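I turned up at the Berrada workshop just after nine, and Youssra Chraibi already had two grippers in bits on the bench and a cold coffee next to them. She has spent most of October swapping one for the other, and I wanted to know which she'd keep (I'd been told she had Opinions, and she does!).

"The Cima is lovely to drive," she said. "It closes slowly, it opens slowly, you always know where you are with it. But give it a wet cloth and it squeezes in one spot, and the rest just flaps about." The Grarex has wider fingers and a rougher pad, and she took to it at once, apart from the fixing bolts, which she says were put there by somebody with very tiny hands.

I asked how you even compare two grippers fairly, and she got quite animated. Same arm, same cloths, same path, 50 goes each, then swap and do it all again. "I write down three things. Did it pick the cloth up, did it keep hold of it, and did I have to step in. If you start writing down more than that you stop watching."

She'd begun with sponges, in fact, and gave up after almost 14 goes because both grippers managed them without any trouble. Cloth is where they part company. It bunches, it slides, it catches on the tap, and the fingers can't tell a fold from an edge. "On a flat worktop I'd call it a draw," she told me. "A basin is all curves, so you're pushing down and sideways at once, and the wrist has to give a bit."

That was the part I'd come to see – the sink work – and I stood well back for it.

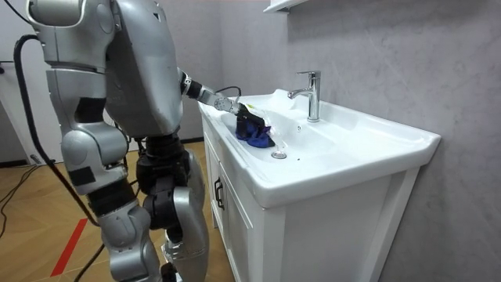 Gusau asked later, over sandwiches, whether the softer wrist setting wasn't doing more of the work than the fingers were, and said the Cima ought to have another go with it before anyone picked a winner. Youssra pulled a face, then agreed. Her early Cima runs were all done with the wrist stiff, so the two sets don't quite match up.

"I'll have to redo them," she said. "I know. I was hoping you wouldn't print that bit." She'll keep the cloths and the path as they are and change the wrist setting only, and she reckons the Grarex will still come out ahead on the curved parts. On price she wouldn't be drawn at all, and by then she was hunting under the bench for a dropped bolt, so I put my notebook away and helped her look.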